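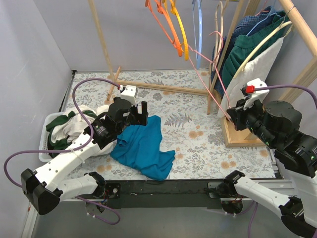

Ticket 3658, attachment 1: laundry corner with rack, hangers, basket and teal-blue shirt on the mat.

Windum Household Support
Ticket: 3658
Product: Pravovitz wooden drying rack
Opened: 04/08/2020
Category: Assembly / stability
Priority: Normal
Status: Closed

Reported problem

Rack leans to one side when hangers are put on the top. Hangers slide along and bunch together. Shirts dried on the rack come off with a crease at the shoulder. Customer has tightened all fixings once, with no change. Customer also asks whether the rack can stay on a floor mat.

Set-up as reported

Rack: light wood, slanted pole, upright post, bar along the floor, base block.
Floor: patterned mat, laid over vinyl.
Hangers: mixed colours, orange, yellow, light blue, pink and cream. Bought separately, not supplied with the rack.
Basket: white, kept against the wall. Dark green and cream clothes in it at time of attachment.
Load when fault occurs: shirts only, spun at the normal setting.

Log

Entry 1, support
Asked customer to remove all clothes and hangers and check the rack bare. Requested the gap between floor bar and mat at both ends.

Entry 2, customer
Bare rack still leans, less than before. Floor bar touches at one end. At the other end a folded piece of card goes under it.

Entry 3, support
Gap under the floor bar points to either an uneven floor or a bar fitted while the post was under tension. Asked customer to move the rack off the mat and on to the bare vinyl, then repeat the card test.

Entry 4, customer
Same gap on the vinyl. Turned the rack to face the other way and the gap stayed with the same end of the bar.

Entry 5, support
Floor ruled out. Instructions sent:
1. Lay the rack on its side.
2. Slacken the two bolts at the base block by one full turn. Do not remove them.
3. Slacken the bolt where the slanted pole meets the floor bar.
4. Stand the rack up and press down on the post until the bar sits flat.
5. Tighten the base block bolts first, then the pole bolt.

Entry 6, customer
Done. Card no longer goes under. Rack stands straight when bare. With 11 shirts on, it leans slightly to the pole side.

Entry 7, support
Advised loading from the post side and putting heavier items nearest the post. The lean in entry 6 is within normal movement for this model. On sliding hangers: fit the rubber rings from the spares bag (Raju type, two per hanger position). Customer confirms the bag was never opened.

Entry 8, customer
Rings fitted. Hangers stay put. Pink hanger still tips forward. It has a long pink strand hanging from it, which catches when the next hanger is moved.

Entry 9, support
Strand is not a rack part. Suggested tying it up or moving that hanger to the end position.

Entry 10, customer
Moved to the end. No further catching. Shoulder crease is still there on the teal-blue shirt.

Entry 11, support
Asked how the shirt is handled before hanging. Customer leaves shirts in a heap while the basket is sorted. Advised shaking each one out and hanging it straight from the wash, collar fastened, seams pulled level on the hanger. If the crease persists, use a broader hanger. The Bevo 40 cm is suitable. The 39 cm version is too narrow for adult shirts.

Resolution

Cause of lean: floor bar tightened out of line during first assembly. Corrected by slackening and refitting.
Cause of sliding: rubber rings not fitted.
Crease: handling and hanger width, no fault with rack.
Mat: may stay in place. Floor bar and base block should both be on the mat or both off it.

No parts sent. Recheck bolts in October, when the heating comes on and the wood dries out. Reopen under the same ticket number if the gap returns.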